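# Die Tür, zweihundertmal

Wer einem Roboter das Öffnen eines Büroschranks beibringen will, führt ihm zuerst selbst die Hand. Ein Besuch bei Skullari in Girunitz
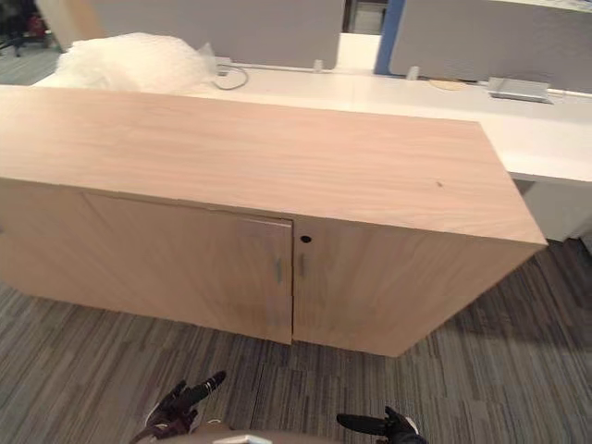 *Zwei Türen, zwei schmale Metallgriffe, rechts ein Schloss: der Schrank aus Sicht des Roboters.*

Der Schrank kommt aus dem normalen Büroinventar. Muammer Kahraman hat ihn nicht nach technischen Kriterien ausgesucht, er war niedrig genug und stand zur Verfügung. Inzwischen kennt Kahraman die Maße auswendig. Er leitet bei Skullari die Abteilung für Demonstrationsdaten, und die Aufgabe, an der seine Gruppe seit dem Frühjahr arbeitet, lässt sich in einem Satz angeben: Beide Türen öffnen, beide Türen schließen, den Schrank dabei nicht verschieben.

Programmiert wird dafür wenig. Ein Bediener steuert die beiden Arme fern, der Rechner zeichnet Gelenkwinkel, Greiferstellung, Motorströme und das Kamerabild auf. Aus den Aufzeichnungen wird ein Regler trainiert, der zu einem gegebenen Bild und einer gegebenen Armstellung die nächste Bewegung vorhersagt. Das Verfahren heißt Lernen aus Demonstrationen und ist in der Robotik seit Jahrzehnten bekannt. Neu ist für Skullari der Umfang, in dem man es betreibt. Für die Türaufgabe sind 200 Durchgänge vorgesehen.

## Zwei Wege, eine Bewegung vorzumachen

Beim Führen von Hand werden die Antriebe so weit entlastet, dass sich der Arm mit geringer Kraft bewegen lässt. Der Bediener fasst ihn am Unterarm und zieht ihn durch die gewünschte Bahn. Er spürt dabei unmittelbar, wann der Finger am Griff anliegt und wann die Tür nachgibt. Der Nachteil liegt im Bild: Die Hände des Menschen geraten regelmäßig vor die Kamera, und ein Regler, der mit Händen im Bild trainiert wurde, erwartet sie später auch.

Die Fernsteuerung vermeidet das. Bei Skullari benutzt man dafür ein Paar kleiner Führungsarme des Herstellers Hermans, deren Gelenke den großen Armen entsprechen. Was der Bediener am kleinen Arm verstellt, vollzieht der große nach. Eine Kraftrückmeldung gibt es in der derzeitigen Ausbaustufe nicht. Der Bediener arbeitet nach dem Kamerabild und muss am Verhalten der Tür ablesen, wie fest er zieht.

»Am Anfang ziehen alle zu stark«, sagt Kahraman. »Dann wandert der Schrank nach vorn, und der Durchgang wird verworfen.«

Im Mittel braucht ein neuer Bediener fast 7 Stunden, bis seine Aufzeichnungen verwendbar sind. Die Zeit verteilt sich auf mehrere Sitzungen, länger als neunzig Minuten am Stück lässt Kahraman niemanden arbeiten. Danach nimmt die Streuung der Bahnen messbar zu.

## Der Griff

Die meisten Fehler entstehen auf den letzten Zentimetern. Die Türgriffe sind klein und sitzen senkrecht zu beiden Seiten der Mittelfuge, also dicht beieinander. Nähern sich beide Greifer gleichzeitig, behindern sie einander. Die Gruppe hat deshalb eine Reihenfolge festgelegt: Zuerst öffnet der linke Arm die linke Tür und zieht sich vollständig zurück, dann folgt der rechte. Das kostet Zeit, verringert aber die Zahl der Kollisionen.

Schwieriger ist das Schloss. Der runde schwarze Zylinder sitzt knapp über dem rechten Griff. In einer frühen Fassung des Reglers fuhr der Finger wiederholt das Schloss an, vermutlich wegen des stärkeren Kontrasts zur hellen Tür. Abhilfe brachten zusätzliche Demonstrationen, in denen der Bediener bewusst zu hoch ansetzte und die Bewegung dann korrigierte. Solche Korrekturen hatte man zuvor aussortiert, in der Annahme, nur saubere Bahnen seien gute Bahnen.

Hooman Rahimi, der das Training der Modelle verantwortet, hält das für den wichtigsten Befund des Projekts. »Ein Regler, der nie einen Fehler gesehen hat, findet aus keinem heraus«, sagt er. Im aktuellen Datensatz, intern Mosside genannt, sind Korrekturen eigens gekennzeichnet und werden im Training höher gewichtet.

## Büro als Prüfstand

Dass in einer Büroumgebung aufgezeichnet wird, ist Absicht. Hinter dem Schrank stehen ein weißer Schreibtisch und graue Stellwände, auf der Tischplatte liegen Kabel und Verpackungsfolie, der Boden ist mit gestreiften Teppichfliesen belegt. Rahimi will, dass der Regler lernt, derlei zu übergehen. In einem Vorversuch vor einfarbiger Wand waren die Ergebnisse besser, ließen sich aber nicht auf einen zweiten Raum übertragen.

Offen bleibt die Standfestigkeit gegenüber anderen Möbeln. Bisher arbeitet die Gruppe mit zwei Schränken, beide mit ähnlichen Griffen. Im September sollen Modelle mit Griffmulden und Schubladen hinzukommen. Ob dafür weitere 200 Durchgänge je Typ nötig sind oder ein Bruchteil genügt, will Rahimi nicht vorhersagen. Kahraman hat die Bediener vorsorglich bis zum Jahresende eingeplant.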